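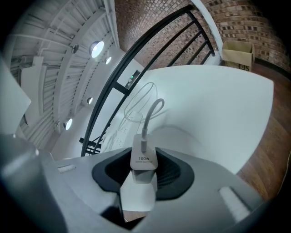
Iñaki Estebanからのコメントでは、充電器は大きいのをひとつ買って、残りは全部しまえばいい、机の上が片付かないのは物が多いからではなく、置いたままにするからだ、とのことだった。前回の「電源まわりが散らかっている」という記事についたものだ。

半分は賛成で、半分はまだ迷っている。とりあえず大きいのをひとつ、という部分はやってみた。白い100Wのアダプターで、USB-Cの白いケーブルを挿して使っている。2月に買って、しばらく使ったので書いておく。

## それまでの状態

引き出しに古い充電器がまとめて入っていた。ノートパソコン用、タブレット用、もう手元にないスマートフォンに付いてきたもの。出力の表示が小さくて、どれがどれだか毎回ひっくり返して読んでいた。老眼が始まったので、最近はそれもつらい。

同じような白い四角いものばかりなのもよくない。出張の朝に間違ったものをかばんに入れて、着いた先でパソコンの残量が49%から増えなかったことがある。充電中の表示は出ているのに、作業をしていると数字が動かない。夜、宿で電源を切って充電してしのいだ。

そのあとマスキングテープに用途を書いて貼ってみたが、熱のせいか、引き出しの中でこすれるせいか、角からめくれてほこりがついた。次に油性ペンで直接書いた。これは消えないが、用途が変わったときに困る。「タブレット」と書いてある充電器でイヤホンを充電している家になった。

## 100Wにした理由

うちで一番電気を使うのは仕事用のノートパソコンで、付属の充電器は大きくて重かった。電力が表示できるケーブルを借りて見たら、動画の書き出し中に62Wと出ていた。もう少し上がる場面もあるだろうから、65Wでは余裕がない。100Wなら気にしなくていい、という程度の理由である。

スマートフォンだけならここまでは要らない。大は小を兼ねるが、そのぶん大きさも値段も上がる。コンセントの位置によっては隣の口に干渉する。うちの台所の壁がそうで、炊飯器のプラグと並べて挿せない。

## ケーブルの話

アダプターより、ケーブルのほうが考えることが多かった。

まず、出力に対応していないケーブルだと、アダプターが100Wでもそこまでは出ない。引き出しにあったケーブルは太さも長さもばらばらで、どれが何に対応しているのか、見た目では分からなかった。試しに一本ずつつないで、パソコンの充電が遅いものは別の箱に移した。箱に移したものは寝る前のスマートフォンに使うことにして、捨てはしなかった。

次に長さ。最初は2mのものを使った。ソファまで届くので便利だと思ったのだが、机で使うと余りが床に落ちる。掃除のたびに持ち上げることになるし、椅子の脚で踏む。束ねて面ファスナーで留めると、今度はほどくのが面倒で、結局届かないまま使う。今は机では短いほう、居間では長いほうと決めている。

それから曲がり方。上にコネクターを挿すと、ケーブルは一度上に出てから折り返すことになり、根元がかなりきつく曲がる。以前、別のケーブルを根元で傷めているので、ここは気になっている。棚の下の段に置いていたときは、上の板に当たってなおさらきつかった。段の高さを変えて、上に余裕を作った。棚板を外してダボを差し直すだけなので、作業は17分で済んだ。そのうち半分は、載せてあった本をどかす時間である。

## しまう場所

コメントの後半、「しまえばいい」のほう。

古い充電器は、お菓子の缶に入れて押し入れの上に置いた。すぐには捨てられない。家族の誰かが古いタブレットを出してきて、合うものを探すことが年に何度かある。缶にはふたに「充電器・古い」と書いた。一応、中身の一覧を紙に書いて入れてある。

新しいほうは、使うときだけ出す決まりにした。机の右の引き出しの手前が定位置で、ケーブルはアダプターから抜いて、別々に置く。挿したまましまうと引き出しを閉めるときに引っかかるからだ。

この決まりは、最初の二週間は守れた。そのあとはだいたい出しっぱなしになっている。朝使って、昼に使って、夜も使うものを毎回しまうのは無理がある。イニャキさんは毎回しまうのだろうか。道具の少ない人の話は、いつも少しうらやましい。

今は折り合いをつけて、寝る前にだけ戻している。机を拭くときに何もないと楽なので、その一回だけは続いている。拭くのを忘れた日は、充電器も出たままになっている。

## 使ってみて困ったこと

いくつか書いておく。

- 重い。緩い延長コードの口に挿すと、少し傾く。壁のコンセントなら問題なかった。
- 口の取り合いになる。家族がスマートフォンを充電していると、パソコンを持ってきた人が待つことになる。
- 持ち出すと家のぶんがなくなる。出かけた日の夜、居間でタブレットの電池が切れたと連絡が来た。缶の場所を電話で教えた。
- 白いので汚れが目立つ。かばんの底でこすれた黒い筋がついた。消しゴムで薄くはなった。

三つ目は、大きいのをひとつだけ、という方針の弱いところだと思う。一台で済むのは、一人で使っている場合の話かもしれない。もう一台買えば解決するが、それだとまた引き出しに白い四角が増えていく。

小さめのものを家に据え置きで足すか、100Wを家に置いて持ち出し用を軽くするか、そこを考えている。パソコンを外で長く使うのは月に数回なので、外は多少遅くてもいい気がする。ただ、49%のまま動かなかった日のことを思い出すと、やはり大きいほうを持っていきたくなる。

持ち出し用で軽くてよかったものがあれば、コメントで教えてほしい。プラグが折りたためるものだと助かる。

次回は延長コードを書く予定。机の裏に留めていたものが一度落ちたので、付け直してからになる。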